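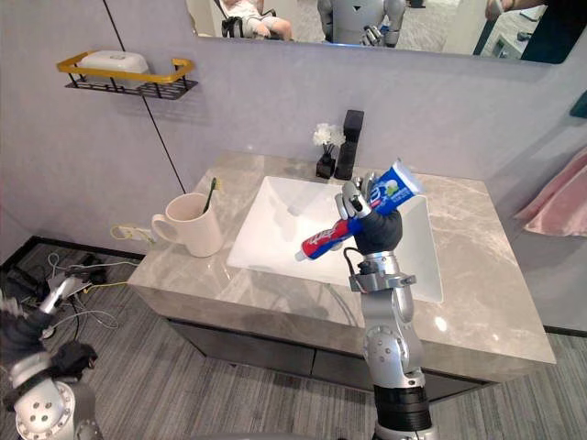
Does a wrist cover make an arm safe to use next to a sink?

A wrist cover protects the joint from splashes and grit, and safe use near a sink still depends on speed limits, cable routing, a reachable stop and a written risk assessment for the task.

Jendstead Wrist and Cable Cover Set
For arms working at vanities, counters and wash basins

The Jendstead set is a sleeve and clamp kit for two-arm robots used in household-type task work: picking up toiletries, placing items in or beside a basin, wiping a counter. It fits over the forearm and wrist and leaves the fingers free. The set is sold by Menwood with the Dudine work-area checklist, which may be copied for site use.

What is in the set
Forearm sleeves: 2
Cable clamps: 14
Service interval: 60 operating hours
Supply voltage of optional status light: 24 V DC
Gloves: not supplied

Rules for use near water

Treat any open basin as a wet zone, including when the water supply is shut off. Connectors and power strips are to be kept outside the splash area and off the floor below the counter edge wherever the layout allows it. Where a floor run is unavoidable, use a raised cable channel.

External cables between hand and wrist need enough slack for full rotation. Too much slack will catch on faucets and handles. Turn the wrist slowly through its full range before the first run and after every change of tool.

Glass and ceramic items within reach of either arm count as hazards in the assessment. This applies to the idle arm as well. A second arm that is powered but has no task must be parked in a stated position or have its drives disabled.

Large mirrors can upset depth sensing. Check the arm's stopping behavior facing the mirror at reduced speed, and record the result.

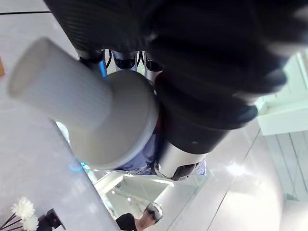 People in the work area

Mark the reach of both arms on the floor plan. Anyone inside that line during powered motion must be named in the assessment and must have a stop device in hand or within reach. Headsets limit side vision and hearing, so an operator wearing one needs a second person watching the arms.

Status lights show drive state only. They are not a safety function and may not replace a stop circuit.

Fitting and care

1. Remove power and let the arm settle on its support.
2. Slide the sleeve on from the hand end. The seam faces away from the elbow.
3. Close the clamps by hand, then a quarter turn with the key.
4. Check that no fabric is trapped at the joint.

Clean with a damp cloth. Replace any sleeve with a cut or a stiff fold.

Technical contact: Mārtiņš Kairys, Menwood
Checklist revision: Vaughn Pennington, April
Related product: Kiss quick-release collar, ordered separately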